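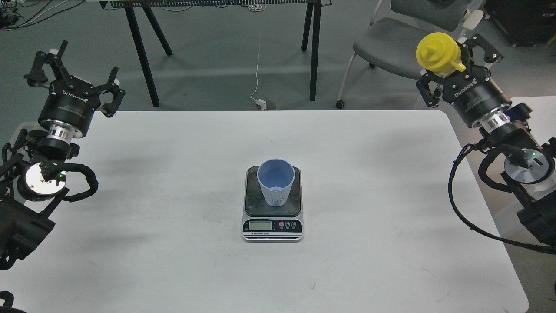
Electronic scale and cup, white table.

Visedov Cinema, Indport
Pre-season safety checklist with comments
Main auditorium, projection booth, lobby and back of house

Date of walk-through: 04/07/2018
Key: OK = no action. FIX = work needed before the first public screening. WATCH = usable, look at it again next time.

The literary adaptations season brings in school groups at matinees and a fuller house than usual at night. Items marked FIX in December were checked first. Comments are by whoever carried out the check and are meant to be read by the house manager and the booth.

1. AUDITORIUM

1.1 Aisles clear, full width, both sides – OK
The folding chairs that used to sit along the left wall are now in the prop store. Keep them there. They are not to be put out as extra seats for sold-out shows.

1.2 Aisle step lights – FIX
Two lights out on the right side near the back, one flickering at row F. The flickering one has a loose cover and can be pulled off by hand. Replace the whole fitting.

1.3 Carpet and step edges – WATCH
Edge strip lifting on the second step down from the rear doors. It was taped in December and the tape has worn through. It has been screwed down again for now. The strip itself is bent and will lift again.

1.4 Seats secure, no sharp edges – FIX
Row C, seat 4: the bolt at the base is missing and the seat rocks. Taken off sale in the booking system. Abdelaziz Seating has been asked for a bolt and a spare arm cap. Row K, seat 2: torn cushion, foam showing, springs all right. Cover it or swap the cushion.

1.5 Wheelchair spaces free and marked – OK
Floor marking repainted. The companion seats lift out as they should, but one is stiff and needs two people to move.

1.6 Exit signs lit – OK
All lit with the house lights up and with the house lights down. The sign to the left of the screen throws a green patch on the curtain, and we get complaints about this every season. It stays lit.

1.7 Exit doors open from inside with one push – FIX
Rear doors fine. The door at screen left drags on the floor and takes a shoulder to open. A child in a school party would not manage it. Plane the bottom edge or rehang. No matinees until this is done.

1.8 Ceiling and wall panels – OK
Old water stain above row H has not grown. No loose panels found.

2. SCREEN AND STAGE

2.1 Curtain track and motor – WATCH
Runs, with a grinding sound at the halfway point. The stop button works. Leave the curtain open between shows on busy days.

2.2 Screen frame fixings – OK
All tight. Dust on the lower rail, cleaned.

2.3 Stage edge marked – FIX
The white tape has gone gray and can't be seen in low light. There are talks after several of the evening films, so guests will be walking on and off with the lights half down. New tape along the full front and on the steps. Handrail on the steps is firm.

2.4 Cables for microphones – FIX
Run across the top of the steps at present. Take them around behind the curtain and cover them where they come out. The cable cover is in the booth.

3. PROJECTION BOOTH

3.1 Extinguisher present, in date, reachable – OK
Serviced by Govico. Tag signed. It had a coat hanging over it, now moved.

3.2 Projector exhaust fan – OK
Running. Filter changed.

3.3 Lamp hours logged – WATCH
The log shows 2000 hours on the present lamp. Check this against the limit in the maker's manual before the season opens and write the limit on the front of the log. Lamp changes are done with the face shield and gloves on. The shield is scratched but can be seen through.

3.4 Booth door closes by itself – FIX
Propped open with a film can again. Remove the can. The closer is weak and leaves the door an inch short of shut.

3.5 Film storage – OK
Prints for the season are on the lower shelves and off the floor. Heavy cans should not go above shoulder height. The silent version is on loan and stays in its own case.

4. LOBBY AND BOX OFFICE

4.1 Floor dry and even, mats flat – OK
New mat inside the street doors lies flat. The old one can be thrown out.

4.2 Capacity notice posted – OK
Notice reads 444 and is fixed beside the box office window. Booking system matches. The seat taken off sale in row C does not change the notice.

4.3 Displays and standees – FIX
The cardboard display for the first film stands in front of the fire hose cabinet. Move it to the other side of the stairs. The book table (used copies of the novels, run by the library) can stay where it is as long as the line does not back up to the doors.

4.4 Popcorn machine – WATCH
Cord and plug good. Glass door hinge is loose. Staff to switch off at the wall at close, not just at the machine.

4.5 First aid box – FIX
Short of burn dressings and adhesive bandages. Scissors missing. Order a refill kit and put a sheet inside the lid so that people write down what they take.

5. BACK OF HOUSE

5.1 Rear corridor clear – FIX
Poster frames stacked on both sides. A person can get through sideways, which does not pass. Move all of them.

5.2 Emergency lighting test – OK
Main power off at the board, all units came on and stayed on for the length of the test.

5.3 Fire alarm test – OK
Heard in every area, including the booth with the projector running. Faint in the staff restroom but clear enough.

5.4 Ladder – WATCH
Rubber foot worn on one leg. Fine on carpet, do not use on the lobby tile until replaced.

RECHECK

Items 1.7, 2.3, 2.4, 4.3 and 5.1 must be seen again before any ticket holder is let in. The rest of the FIX items can be signed off by the duty manager on the sheet behind the box office door – initials and date next to each line. Bring the lamp log and the Govico service tags to the recheck.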